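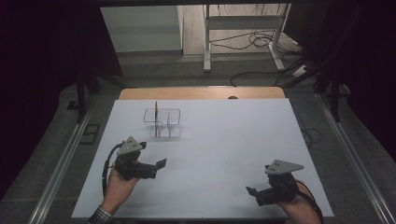

Review: the Vimotex hand-held gripper pair, after one term in our robotics club

Our club in Mustville has 6 members and one small grant, so we think a long time before we buy anything. In October we ordered the Vimotex pair for our student project, which is teaching a robot arm to sort small parts into a divided box. The price was 146 dollars for the two grippers, with cables. I write this review for other clubs who are considering the same.

What I like

The handle is like a pistol handle and it is comfortable also for the younger members. You hold one gripper in each hand, and after two short sessions most of us could work with both at the same time. The body is chunky but I did not find it heavy. The triangular plate with dots on the top is fixed well, and ours has not moved even after a fall on the carpet.

We practise over a white board laid on the table. I recommend this to everybody. The black fingers are easy to see against it, and a small part does not get lost in the colour of the wood.

What I like less

The cables. There is one for each gripper, and when you cross your arms they catch on your sleeve. We now bring them down on the outer side of each hand, and it is better. A longer cable would cost the maker very little.

The flat fingers are good for blocks and bottle caps, but for thin washers they are not precise. We also have trouble with clear plastic. Our compartment box is transparent, and a beginner often hits the divider when trying to go in from the side. I can't blame the tool for this, but a coloured box is the wiser choice for the first lessons.

The manual has 5 pages and the drawings are too small.

Compared with the Melis

Last year we borrowed a Melis pair. It closes more softly, but the handle was too big for half of the club. For students I prefer the Vimotex.

My rating: 4 out of 5. We will use the pair again at the Rornita student challenge in spring.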